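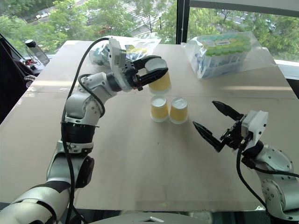 How slow should an arm go when it picks up a paper cup?

Slower than you want, and only for the last little stretch. I run the long travel moves at a normal clip and drop the speed right before the fingers close and again right before the cup touches down. Paper cups dent if you look at them funny, and most of the dents I've made came from closing too fast and not from closing too far.

That question comes up every time I post workshop tips, so it gets the top spot. The rest of these are the software habits I've picked up doing two-arm cup stacking on a plain tabletop. Cups are a great practice item! They're cheap, they're light, they roll away when you're wrong, and you can drink out of the clean ones.

Give each arm its own half of the table

I keep a boundary line in the planner and let only one arm cross it at a time. The one that wants to cross has to ask for the middle, and it gives it back when its wrist has cleared. It's a single lock, same as you'd use for two programs writing to one file. I spent most of June trying something fancier in Cindbridge (that's the planner I use) where both arms could share the middle if their paths didn't touch, and I went back to the lock. It costs a little waiting. I can live with waiting.

While one arm is busy, have the other one park close by with its fingers open. Opening is one less step when its turn comes. Just be sure your collision model knows the fingers are open, because open fingers are wider than the closed ones it may have saved from last time. Ask me about the scratched wrist cover.

Don't forget the cup in your hand

Once a cup is gripped, it's part of the arm. It needs to be attached to the hand in the planner, at the angle it's really being held. A cup carried on its side sticks out in a completely different direction from a cup carried upright, and if the planner thinks it's upright it will happily sweep the thing through its neighbors. I add a small margin on top of the cup shape, and I make the margin bigger while it's over other cups.

And detach it when you let go! I have watched an arm creep around an entire table avoiding a cup it put down a minute earlier.

Closing on paper

My gripper setting for paper is 87 on the Dukine driver's width scale. Yours will be a different number, so please don't copy mine. Find it like this: start wide, close one step, lift a tiny bit, and see if the cup comes along. Keep going till it does, then add two more steps and write that down somewhere you'll find it. I have mine in the config file with a comment and also on masking tape on the monitor, and the tape is the one I use.

Grab near the stiff parts if you can. The rim and the base hold their shape, and the wall in between gives.

Sunlight, ugh

If your table is by a window, the afternoon is going to move your cups for you, at least as far as the detector is concerned. Bright patches on a tan surface wash out the edge of a pale cup, and a shadow can get boxed in as if it were part of the object. Things that helped me:

Lock the exposure. Auto exposure shifts while the arm is moving, since the arm itself is bright.

Save a set of background pictures from morning, noon and 4 p.m. and test on all of them before you change anything.

Look for the round top of the cup first and work out the body from that. An ellipse is easier to trust than a pale wall against a pale table.

Draw a mask around the work area. Seams in the tabletop, bags you haven't put away, water bottles, trees blowing around outside -- none of it needs to go through the detector.

Clear plastic deserves its own grumble. Depth readings on a clear bag are mush, sometimes there and sometimes not. I don't try to detect bags anymore. I type in a keep-out box that's taller than the bag and leave it at that. If you move the bag, move the box. (I forget every time.)

Check the grip before you travel

Rawan Hijazi got me into this one and I'm still grateful. After the fingers close, lift just a hair, stop, and read the finger width back. If the width has gone all the way to zero, there's no cup, so go back and look again. It takes half a second, and it saves a whole trip across the table carrying nothing and then a very careful placement of that nothing.

I allow 6 retries and then the program stops and beeps. Without a limit it'll sit there pinching air through your lunch.

Logs you'll read later

Save the plan, the joint positions and a camera picture at every grip and every release, all with the same clock. I use Clusenon for playback because it lets me drag one slider and have everything move together, but a folder of pictures with the time in the file name will get you most of the way. Name your runs after what you changed. "slower_close" means something to me a month on, and "test_final_new2" does not.

One more small thing on cables. The planner doesn't know you have them. If there's a cable looping along the outside of the arm, limit how far the wrist can turn in software, well short of what the joint allows, and watch the loop the first time you run any new path. Hand on the stop button, please.

Next batch of tips will be on teaching the Bañez calibration routine to behave after you bump the table. Bring your own cups.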